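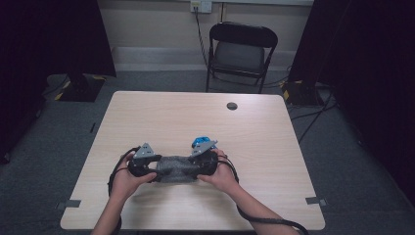

Fig. 4-1. Tabletop in place, cap in the cable hole at back right, tape at the two near corners, folding chair against the wall.

June
By Morven Rankin, with floor and cable notes by Greer Innes

We use cookies to remember your language and the last page you read. Accept / Manage settings

Section 4: Placing and Setting Up Your Ulilik Table

The assembly is behind you (nice work!), and now comes the part we like best. In this section you'll choose a spot for the table, get it level, mark out your working area, run the power, and find a home for the chair. Plan on an easy afternoon if you're furnishing the whole room, or a good deal less if it's only the one table.

These steps are for the Ulilik 3631, the rectangular model with rounded corners. If you have the round Ulilik, skip 4.4, as it has no cable hole.

Before you start, get together:

- the assembled table, legs tightened as in Section 3
- the cable hole cap (part 656, in the small bag with the foot pads)
- a tape measure and a level
- a roll of cloth tape in a color you can see against the top
- hook-and-loop ties, as many as you have cables and then a few more
- a soft, barely damp cloth

4.1 Choosing the spot

1. Look at the walls first and find the outlet you want to use. It's so much easier to bring the table to the outlet than to bring the outlet to the table!

2. Decide which long side will be your working side. The cable hole should end up at the back, on the side away from you. On the 3631 it sits toward one corner, so if you want it on your right, turn the table until it is, and do that now while there's nothing on top.

3. Leave a walkway between the back of the table and the wall. You can push the table flat against the wall if the room is tight, but a gap wide enough for a folded-up person is a wonderful thing when you drop a plug back there, and it gives you a place to keep a chair.

4. With two people, one at each end, lift the table and set it down. Don't drag it.

CAUTION: Lift by the frame under the top. Do not lift by the edge of the tabletop.

NOTE: You need 50 inches of clear wall to stand the table lengthwise along it with room to get your fingers around both ends. Measure between door trims, and don't forget radiators (Morven forgot a radiator).

4.2 Leveling on carpet

Carpet is friendly to feet and a little sneaky with furniture. A table that looks perfect in the morning can have a slight rock by dinner time, once the pile under the legs has settled. Here is the routine that works for us.

1. Screw all four foot pads fully in.

2. Press down firmly on each corner in turn, twice around the table.

3. Lay the level along the back edge and turn out the foot pad at the low end until the bubble is centered. Repeat along one short side.

4. Press on the corners again. If you feel a rock, turn out the pad at the corner that lifts, a half turn at a time.

5. Go and have lunch, then check again.

On hard floors you can skip steps 2 and 5. If your floor has a baseboard that sticks out a long way, keep the table feet clear of it, otherwise a foot can perch on the molding and you'll chase that wobble all day.

NOTE: The Ulilik carries up to 94 pounds spread across the top. Heavy things go over the legs, lighter things toward the middle.

4.3 Marking the working area

This is the step people skip and then come back to, and we are big fans of it. Two short strips of tape at the near corners give you a left limit and a right limit, and suddenly the table has a "zone" that everybody who uses it understands without being told. It's great for sewing, model kits, sorting, puzzles, school projects, anything where you keep coming back to the same arrangement.

1. Wipe the top with the damp cloth and let it dry completely.

2. Sit or stand where you'll be working. Put both forearms on the table, comfortably apart, and reach forward as far as you can without leaning. Have someone note where your elbows are.

3. Stick one strip of tape a little outside the left elbow, close to the table's edge, and a second strip outside the right.

4. Try it for a day before you rub the tape down hard. You may well want to nudge one of them.

Gray tape on a pale top gives you a mark you can find when you need it and forget about the rest of the time. If several people share the table and you want the limits to shout, go brighter!

CAUTION: Do not use packing tape or anything sold as permanent. Peel cloth tape slowly and low to the surface, and replace it before it gets old and crumbly. Leftover adhesive comes up with a drop of dish soap on the cloth.

4.4 The cable hole

The round hole near the back corner takes the Kaneko cap supplied in the bag. The cap turns, so you can open a slot for cables or close it flat when you aren't using it.

1. Check the inside of the hole for packing dust and wipe it out.

2. Drop the cap in from above with the slot facing the back of the table. Push with your thumbs on opposite sides until the rim sits down all the way around.

3. To pass a cable through, lift out the cap, feed the plug down, lay the cable in the slot and press the cap home again. Don't try to force a plug through the slot.

4. Under the table, catch the cable with a tie on the nearest frame rail. Leave a hand's width of slack above it.

If you aren't running any cables, fit the cap anyway. Pencils find that hole with amazing accuracy.

4.5 From the table to the wall (Greer's part)

I have tidied a lot of cables and I still enjoy it, so bear with me. A cable has three places it can be: on the table, on the wall or on the floor. The first two are easy and the floor is where you want to spend your effort.

1. Start at the outlet. If the outlet is high on the wall, let the cable drop straight down to the baseboard and fix it with adhesive clips. A straight vertical run looks neat even in plain black on a pale wall.

2. At the baseboard, turn and follow the wall until you are directly behind the cable hole.

3. Cross to the table by the shortest line, then go up the nearest back leg with a tie at the bottom, one halfway and one at the top.

4. Anything that has to cross open carpet goes under a low cable cover. Choose one with sloped sides and a color that contrasts with the floor. Dark cables on dark carpet are very hard to see, especially in the evening.

5. If you keep floor stands or other equipment beside the table, mark the corners of the bases with yellow tape, or yellow-and-black if you have it. It costs next to nothing and your shins will be grateful.

CAUTION: Never run a power cable under the carpet itself or pinch it beneath a table foot. Do not plug one power strip into another.

NOTE: Walk all the way around the table when you've finished, in the shoes you normally wear in the room. Any cable you step over gets moved or covered.

4.6 A place for the chair

Some jobs are best done standing and some sitting, and a folding chair lets you switch in seconds. We pair the table with the Lollel folding chair, though any padded one with a backrest will do nicely.

1. Open the chair fully and press the seat down until the legs lock.

2. Park it behind the table, back to the wall, when you're working on your feet. Keep the legs off any cable that comes down behind it.

3. Bring it around to the working side when you want to sit. Your elbows should be level with the top or slightly above. If they're lower, add a cushion.

4. Fold it away if you need the walkway for something bigger.

CAUTION: Keep fingers clear of the hinge when folding. Do not stand on the chair to reach a high outlet; use a step stool.

4.7 Everyday care

Wipe the top with a damp cloth and dry it along the grain pattern. Use a mat under anything hot, and a cutting board under anything sharp. Retighten the leg bolts a month after assembly, then twice a year. Vacuum under the table before you replace any cable covers, and shift the foot pads a little now and then so the carpet gets a chance to spring back.

Spare caps, foot pads and bolts can be ordered from Selico parts. Quote 3631 for the table and 656 for the cap, and tell us which color cap you have. Section 5 covers adding the drawer.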